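首页 校园 社区 演出 活动预告 投稿

从合唱团后排到州青年戏剧营：一名高二学生的夏天

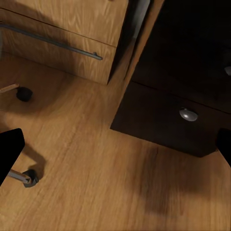 木地板与浅橡木色的抽屉柜，柜面上装有一根长条金属拉手。

福克蒙特（Furkmont）高中戏剧社的一名高二女生今年夏天入选了州青年戏剧营，九月开学后又回到社里排练秋季剧目。星期五放学后，本报在学校排练厅旁边的小教室里和她谈了一个多小时。应家长要求，文中不写她的姓名。

她是初中最后一年开始参加演出的，起初在合唱团，站后排。“我个子高，老师把我放在后面，前面的人挡不住我，我也看得见指挥。”她说，“那时候没想过演戏，觉得台词太多，背不下来。”

进入高中后，戏剧社缺一个会唱歌的配角，合唱老师推荐了她。那个角色只有两场戏，台词不多，但有一段独唱。她回忆说，首演那天她在侧幕站得太早，腿都站麻了，上台第一步走得有点歪。“台下应该没人看出来，我妈看出来了。”

戏剧营的选拔在春天进行，分初选和复选。初选交录像，复选要到现场，准备一段独白和一首歌，独白不能超过60秒。她说时间限制比内容更让她头疼。“我选的那段念完要一分半，删了好几遍。删到最后，意思还在，可是气口全乱了，只好从头再练。”

负责戏剧社的老师建议她换一段，她没有换。老师在电话里对本报说，这件事上学生是对的。“她删掉的都是形容的话，留下的是动作。现场念出来很干净。我当时劝她换，是怕来不及。”

最后全州录取的学生里，来自本县的有两人，另一名是邻校的男生。两人在营里分到不同的组，只在吃饭时碰得到。

戏剧营为期14天，借用的是卡凯尔（Kakell）剧院和后面的一排宿舍。每天早上先做形体和发声，上午分组上课，下午排练，晚上看别组的片段。她说第一周最不习惯的是形体课。“老师让我们在地板上躺着，听自己的呼吸，躺很久。我前两次都睡着了。”

让她收获最大的是一门即兴课。学生两人一组，不许提前商量，一个人先说一句话，另一个人必须接着往下演。“我在学校排戏，总是等别人的提示句，听到那个词我就开口，中间别人说什么其实没听进去。即兴没有提示句，你不听就接不上。”她说回来以后再排练，同学觉得她的反应慢了半拍，她自己倒觉得舒服。

结营汇报演的是一出短剧，名叫《佳》（Jia），讲一家人搬离老房子前的最后一个晚上。她演大女儿。全剧没有歌，这是她第一次在台上从头到尾不唱一句。“唱歌的时候有音乐托着，光说话就没有。排练时有一段沉默，导演要我们等，我总觉得等得太久了，想说点什么。”

演出那天父母和弟弟都去了。从福克蒙特开车过去要大半天，她父亲前一晚下夜班，是母亲开的车。母亲对本报说，她不太懂戏，散场后问女儿那段没人说话的地方是不是有人忘词了。“她有点生气，后来自己也笑了。”

谈到费用，她说营费由州里的项目承担，往返交通和零用钱由家里出。本地乐器行沃迪克斯（Vodix）在夏天前为戏剧社办过一次小型募款演唱，所得分给了社里几名外出参加活动的学生，她也领到一份，买了车上吃的东西和一双软底鞋。鞋现在还在穿，鞋尖已经磨薄了。

秋季剧目她没有报主角，报的是一个老妇人的角色，同时兼做场记。问她为什么，她说想试试坐在台下看别人走位。“场记要把每个人站在哪里、什么时候动都记下来。记了两个星期，我才知道我以前经常挡住别人。”

戏剧社的老师说，今年报名的新生比去年多，排练厅有些挤，舞蹈队每周也要用，两边正在调时间。秋季剧目的道具还缺一把旧摇椅和几件深色长外套，愿意出借的居民可以送到学校前台，注明给戏剧社。

至于毕业以后是否继续学表演，她说还没有想好，家里也没有催。她的数学成绩不错，也考虑过学建筑。“明年戏剧营可以再报一次，我会报。独白我已经在找了，这次找短的。”

采访结束时排练已经开始，她拿着夹了铅笔的剧本先走了。

秋季剧目的演出日期和票务信息由学校另行公布。

读者留言

老街坊：去年春天看过他们的演出，那段独唱我记得，唱得很稳。摇椅我家有一把，扶手松了，不知道要不要。

合唱团家长：孩子在后排也站了两年，给她看了这篇。

bluebarn：请问戏剧营明年什么时候开始报名？学校网站上没找到。

路过：形体课睡着那段太真实了，我当年也是。

联系编辑部 | 投稿须知 | 版权所有，未经许可请勿转载 | 返回顶部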